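Why Do Some Things Float?

Drop a pebble into a pond and it goes straight to the bottom. Drop in a log that weighs far more than the pebble and it stays on top. So weight alone can't be what decides it.

What matters is how much stuff is packed into the space a thing takes up. The word for this is density. A pebble is small, but a lot of material is squeezed into it. A log is big, but wood has tiny spaces inside it, and many of those spaces hold air.

Water has a density too. One liter of fresh water weighs 1000 grams. If you had a block of something exactly as big as that liter of water, and the block weighed less than 1000 grams, it would float. If it weighed more, it would sink.

Water Pushes Back

When you climb into a bathtub, the water level goes up. Your body has pushed some water out of the way. The water pushes back on you, and that upward push is called buoyancy.

The push is as strong as the weight of the water you moved. A solid ball of steel moves only a little water, so the push is too weak to hold it up. Hammer the same steel into a wide bowl and it can move much more water before any gets over the rim. Now the push is strong enough. This is how a ship made of steel can cross an ocean.

The ferry at Paltdale is a good one to think about. It is 37 meters long and made almost completely of metal, but most of the space inside is air. When cars drive on, the ferry sits a little lower. It moves more water that way, and the push gets bigger to match. Imani Mfaume has worked on the ferry for years, and she watches the painted marks on the side of the hull to see how low it is sitting.

Salt Makes a Difference

Salty water is denser than fresh water, so it holds things up better. A fresh egg sinks in a glass of tap water. Stir in enough salt and the egg will rise.

Try It Yourself

You will need a big tub or bin that doesn't leak, some water, and a lump of modeling clay. Ask a grown-up before you start, and put a towel underneath.
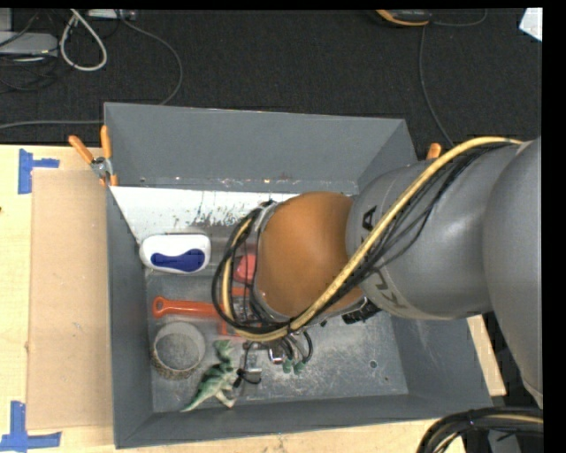
Fill your tub about halfway. Roll the clay into a ball and set it on the water. It will sink. Take it out, dry it, and press it into the shape of a boat with thin, high sides. Set it down gently.

If your boat tips over, make the bottom wider. If water comes in over the edge, pinch the sides higher. Once it floats, add pennies one at a time and spread them out. Write down how many it holds, then change the shape and try again.

Words to Know

Density: how much material is packed into a space.
Buoyancy: the upward push of water on an object.
Hull: the main body of a boat or ship.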